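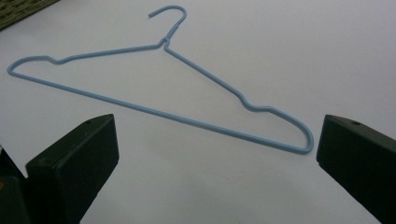

Thin things: grasp planning when there is hardly anything to grasp
Speaker notes, Esi Owusu
Pleradden meet-up, May

Print this page | E-mail this page

Before starting: check the clicker, put the terminal font up, ask who in the room has written a grasp planner. (If lots of hands, go quickly through the next bit.)

Opening

Hello, I'm Esi, I work on the planning side at Dornuteo with Salamatu Abubakari, and I want to talk about wire hangers for the next while, because I think they are the best test object I have ever worked with! Say that with a straight face. A hanger is nearly all gap. The outline is big, the bit you can pinch is a few millimetres across, and everything we wrote for mugs and boxes falls over when it meets one.

Where the old planner went wrong

It fitted a box round the object and aimed for the middle. For a hanger, the middle is table. The fingers came down beautifully, closed on air, and the log said "grasp complete". Pause here, people usually laugh.

Then we tried depth. Thin wire on a flat white surface is close to invisible to our depth sensor, it melts into the table plane and the plane filter throws it away. We spent far too long tuning that filter. Don't do what we did.

What we do now

Colour image first, depth second. Segment the wire, thin the mask to a line one pixel wide, and turn that line into a graph. Hook tip is a free end. The neck is where the branches meet. The shoulders and the bottom bar make a loop. Once you have the graph you can ask proper questions of it: which stretch is straight, which way does it run, how far is it from a bend?

Draw this on the whiteboard if there is one. The loop and tail shape makes it click for people much faster than the code does.

Candidates come from walking along the graph. Each gets a score for straightness, room for both fingers either side, and distance from the notches in the shoulders. The notches were Salamatu's catch: the line fit jumps about there and the wrist angle jumps with it.

Height comes from the table, which we know well, and no longer from the wire. We stop the descent on light contact and back off a touch before closing. I love this bit, it is so simple.

Demonstrations

Wadside is our recording and replay tool. Hand-held gripper, wide view between the fingers, so the planner sees what the person saw. We have 199 hanger demonstrations labelled so far, and 19 held back that the tuning never touches. Please mention the held-back ones, someone always asks.

What people do with their hands is lovely to watch. They line up with the wire well before they go down. Our planner used to turn the wrist at the last moment, and copying that early turn got rid of most of the clipped wires.

Live demo

Run Mahama (the viewer) with the graph overlay on. Press G for candidates, R to replay. If the overlay is blank, restart the segmentation node and keep talking.

Show the shadow case. A faint shadow beside the wire can come out as a second branch, and you get a ghost bar running alongside the real one. The fix is a check on colour across the line; pale wire makes it harder, and I'd love ideas from the floor.

Still broken

Two hangers tangled together. The graph joins them into one object and happily plans for it. Crossings need an over and under label, and we have a branch that half does this.

Questions. Leave the viewer running, people like to come up and have a go.

Search this site
Enter keywords
Go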